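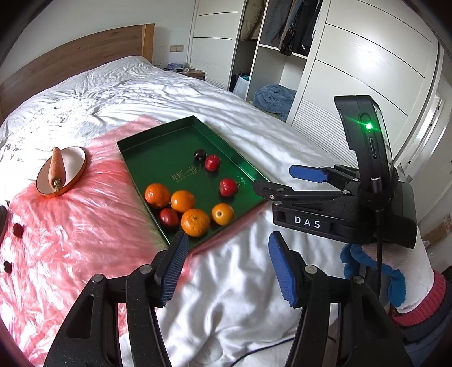 You will never get a true reading on a tray if the thing it sits on gives under it, so put it on a door or a board and be done. That was the comment left under my last entry, unsigned, and I've been chewing on it since breakfast. It's a fair point for a scale. But I'm not weighing anything this month, I'm sorting out dishes for the Kunell job, and people eat off trays in bed! A soft bed is the whole idea.

Notebook, March, bedroom setup, started a little after 9:30 in the morning.

What I want to know is which dish goes with which food when the surface is soft and nothing sits level. The green metal tray is the one I like best so far. It has raised edges, low ones, and I think low is right — you can get at the fruit from any side. Oranges and red fruit share it with a plum. I'd worried the gold lettering would look fussy with food on top but it's small and sort of charming, so it stays.

The pink plastic sheet went down first, over the white bedding. It's the cheap see-through stuff from the Nistex roll. I cut 32 inches too much (again) and had to trim it on the hallway floor, so there's a strip left over if anybody wants to line a drawer. It crinkles like crazy. Next time I'd try the heavier one from Schwaiger, or a plain cotton tablecloth, which would be nicer to live with but hopeless with plum juice.

Order of work, so I can repeat it:

1. Make the bed, pillows left in under the cover. I went back and forth on taking them out. Left in, they make a hump by the headboard, and I decided a real bed has a hump.

2. Plastic over the middle, then the dishes. Greens on the round silver plate, carrot on the oval one with the orange rim, green tray off to the right. I'm very happy with greens on silver, the embossed pattern looks a lot dressier than it deserves to for a vegetable.

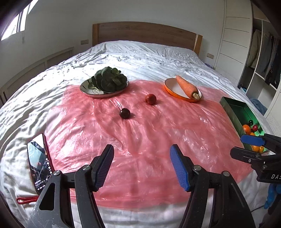
3. Small fruit straight on the plastic, no dish. I know, I know. They want to wander into every fold, but I'd like to see whether they need a bowl of their own or can just live on the sheet. My vote today is a bowl, one of the 15 cm ones from the Presport box.

4. Fill the tray. Big things toward the near end, the plum way up at the other end, red fruit wherever it fits.

The carrot is the one I keep arguing with myself about. It's a long carrot for that little oval dish and the tip hangs out past the rim. A longer dish would fix it, or a shorter carrot, ha. I did look through the catalog and item 1273 is a longer oval in plain white, but then I lose the orange rim, and the rim next to the carrot is half the fun.

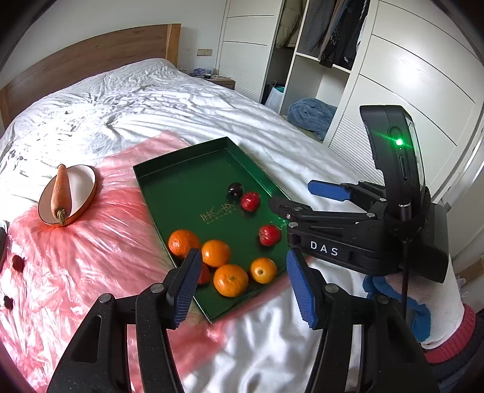 Posted by bench_and_blanket

Still to do: ask whether Kunell wants fruit and vegetables kept apart for good or just for the first round. Wash the plums. Find a second metal tray, any color, so I can try the citrus by itself — I have a feeling four mandarins and nothing else would look pretty great on dark green, but I'd want to compare side by side. There are 17 dishes left in the box that haven't been near the bed yet, mostly bowls, and I'll start on those after lunch.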